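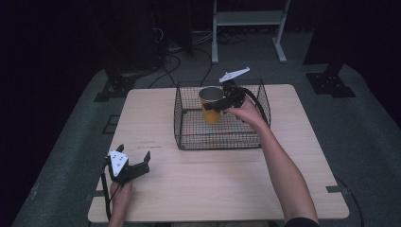 Ticket 327: Seasonal staff application form drops second work period
Status: Resolved
Opened: 9/8/19
Reported by: Violeta Urrutia, summer staffing, Stivatthorpe
Assigned to: Mawuli Atinga
Component: Usto application portal, availability page
Priority: 2

Description
Applicants for camp staff positions can enter two work periods on the availability page. The second period shows correctly on the review page but is missing from the record once the application is submitted. Staffing sees only the first period and has been marking people as unavailable for the late session. Two applicants wrote in to ask why they had been turned down for dates they had offered.

Steps to reproduce
Log in as a test applicant.
Select Cabin Leader or Kitchen.
Enter a first period, click Add Period, enter a second.
Go to Review. Both periods are listed.
Submit. Open the record in the staffing view. Only the first period is present.

Expected: both periods saved.
Actual: second period missing, no error shown.

Comment, Mawuli Atinga
Reproduced on the test site with Cabin Leader. Could not reproduce with Waterfront. Kitchen fails the same way as Cabin Leader. Will compare the form templates.

Comment, Violeta Urrutia
Waterfront was rebuilt in February when we added the lifeguard certificate upload. The other positions still use the old form. Please don't close applications while this is open, we have people waiting on offers.

Comment, Mawuli Atinga
Confirmed. The old template sends the second period under a field name the portal stopped reading after the February change. The value reaches the server and is discarded at the save step. The review page reads from the browser session, so it looks fine to the applicant.
The raw submissions are kept in the request log for 100 days. Anything inside that window can be recovered.

Comment, Ewurabena Alhassan
Can we get a list of affected applicants before anything is written back? Some have already been placed and I don't want their dates changing under them.

Comment, Mawuli Atinga
List exported to the staffing folder. 11 records with a second period in the log and none in the database. Columns are applicant ID, position, first period, second period, current status. Nothing has been written back yet.

Comment, Ewurabena Alhassan
Checked. Restore all except the two with status Placed. I will call those two and edit by hand if they still want the second session.

Fix
Old template now sends the current field name. The save step rejects unknown period fields with an error instead of dropping them. Deployed to test, then live.
Second periods restored for nine records. Status reset from Unavailable to Under Review on the same nine.

Verification, Adom Abugri
Submitted one test application per position on the live site. Both periods saved in every case. Test applications deleted. Edited an existing application to add a second period, also saved. Removing the first period and keeping the second works, but the remaining one is still labeled Period 2. Cosmetic, logged separately.

Comment, Violeta Urrutia
I can see both periods in the staffing view now. OK to close.

Closed by Mawuli Atinga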